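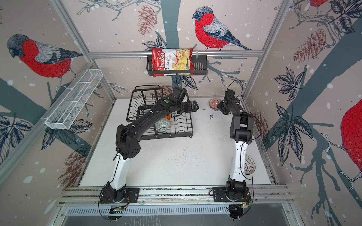

The Peltlow people will tell you, early and with some pride, that their robot puts away dishes. What they sell, to be precise, is a tabletop with two arms on it, a dish rack at the back and walls on three sides, and a subscription that teaches the arms to use the rack. It doesn't wash anything. You do that, and then you stand there and watch.

I spent a day with one at the workshop of Bình Chu, who heads the project and had not slept much. The walls were papered with bullfinches. There was a bag of Chuba cassava chips up in the wire basket, which I was not offered.

The kit arrives in 6 boxes. Two hold the arms, one holds the aluminum frame, and the rest hold bags of bolts that look identical until you have used the wrong ones. Chu's colleague Tươi Vũ wrote the manual, all 112 pages of it, and she recommends reading it through before you open anything. Does anyone? "One customer in August," she said. "He found a typo."

Once the arms are bolted to the front rail and the software has found them both, you start a session and hand over your plates. Peltlow suggests beginning with a rack and a few dishes with loud patterns, on the theory that a plain white plate on a plain white table is a cruel thing to do to a camera. Then you wait.

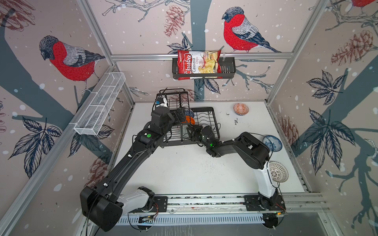
The pace is that of a careful uncle at somebody else's house. A plate that I would sling into a rack without looking away from the TV took 62 seconds on my watch, with several pauses for thought. I caught myself leaning in and whispering "left a bit." Vũ says everyone does it, and that the microphone option was dropped for this reason.

Two arms do make sense, though, once you've watched for a while. One arm can set a plate down; the other can fix what the first one did. Định Huỳnh, who runs training, calls this cooperation. I have been married a long time and would call it something else.

Training is where the money goes. Britell, the basic plan, gives you plates and bowls. Provura adds cups and the right to phone Huỳnh. He says a new dish shape takes 1,000 practice runs before he'll put his name to it, and he has strong feelings about gravy boats, none of them printable.

Ute Pfeiffer has had a Peltlow in her test kitchen since the first batch shipped. She likes it. She also keeps her good platter in another room. "It's never broken one of mine," she told me. "I just don't want it to get ideas."

The updated kit goes on sale 1/29/22, with quieter joints and a shorter manual.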